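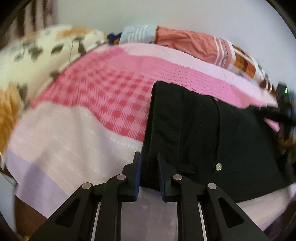 Home / Visits / Mestar lab, Hindau site

Posted 9/14/22

Mestar opened its Hindau site to visitors for one afternoon and I took the train out to see it. The group there works on teaching robots to handle cloth. I mostly wanted to hear about the method, which they call Moschos.

We started upstairs with a short talk. Moschos collects its training data without a robot. A person holds a gripper with two fingers and a camera mounted on it, does a household job, and the recording is used later to train the arm. The camera has a very wide lens, so straight things like bed edges come out bent. They leave the recordings that way and train on them as they are.

The result they wanted to show was about folding. An earlier model, Minico, was trained on 800 recordings made at a single table with a plain gray top. It did well on that table and badly on anything else. For Moschos they cut the number to 273 recordings but made them in 106 different rooms, on beds, couches and floors, with whatever bedding was there. A checkered sheet under a black garment is the sort of thing they now look for. On surfaces the model had never seen, it finished more folds than Minico did with the bigger set. The speaker put the difference down to variety in the background and said they had not yet separated that from variety in the clothes.

Black clothing came up a lot. Seams and folds are hard to pick out on matte black cloth, and a shiny button can draw the model's attention away from the edge it should pinch. They have a test set of 12 dark garments just for this, and the scores on it are still low. I was glad they put that slide in.

Downstairs we could try the hand-held gripper. It is heavier than I expected and my wrist was tired after a few folds. The ridged pads hold cloth well. The hard part is getting one layer and leaving the one under it — I picked up the sheet along with the shirt twice.

The arm demo ran late and I only saw two attempts. One fold was neat. On the other it let go early and the operator stopped it.

Coffee was in the hallway, and the parking lot is small, so the train is the better choice. The next open afternoon is in October, and sign-up is through the front desk at Hindau.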